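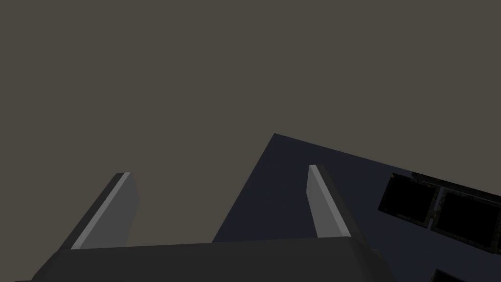
Kivi wrote that the gap under a shed door is nearly always a sill problem and that planing the door won't fix it, and I think that covers half of it. The original post is below for anyone coming in from the main board.

**Shed door sticks at the top and leaves a gap at the bottom**

Posted by Stutthorpe

We have a timber-framed garden shed on a row of concrete pavers. The door is ledged and braced, 900 mm wide, on tee hinges. It was fine when we moved in. Since January it has been catching on the head of the frame on the latch side, and there is a gap at the bottom on the hinge side where leaves blow in. I have tightened the hinge screws twice. The top one turns without biting.

The ground slopes a bit towards the back fence and the soil there is clay. I don't want to rebuild the shed. I would like to know whether I should plane the door, move the hinges or do something about the floor first. I have hand tools, a drill and a car jack, and can borrow a level from a neighbour.

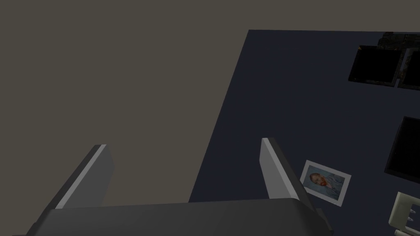
## Replies

**Hustance**

Don't plane anything yet. If you take timber off the top and the frame moves back when the clay dries out, you will have a gap at the top as well, and you can't put it back on.

Check the frame for square first. Measure both diagonals of the opening, corner to corner. If they match to within a few millimetres, the frame is all right and the trouble is in the hinges or the door. If they don't, one side of the shed has risen or dropped. On clay that is the usual story. Mine moves every winter and settles again by the time I am mowing weekly.

For the screw that turns without biting:

1. Prop the door on offcuts so the hinges carry no weight.
2. Take the screw out and clean the hole.
3. Glue in a hardwood dowel, or a few slivers of timber packed tight. Leave it overnight.
4. Trim flush, drill a pilot hole and put in a longer screw of the same gauge.

Do all 3 screws on that hinge while you are there. If the frame timber is soft when you push a screwdriver into it, stop, as it has rotted and no screw will hold.

If the diagonals are out, find the low corner with the level along the floor bearers. Jack under the bearer, with a piece of hardwood between it and the jack, and only go up a little at a time. Pack with something that won't rot. I used offcuts of recycled plastic decking. Empty the heavy gear out of the shed first, and keep your hands out from under the bearer while it is on the jack.

**Rurnus**

Just plane it. I did mine in 2 minutes and it has been good for years. Sheds are not furniture.

**Kivi**

I still say look at the sill. If water sits against it the timber swells and pushes the post up on that side, and you can get the same symptoms with good hinges. Clear the soil and leaves back so you can see the underside of the timber all the way along. Hustance is right about the diagonals, though, and I should have said to measure those first.

Also check the brace on the door. It should run from the bottom on the hinge side up to the latch side. I have seen plenty hung the other way, and they drop at the latch no matter what you do with the screws. Yours is catching at the top, so I doubt it is that, but it only takes a moment to look.

**Stutthorpe**

Thanks. The diagonals are out by around 3 cm and the low corner is the back one nearest the fence. The frame timber is hard everywhere I tried it. I will do the hinge first and leave the jacking until the ground is drier.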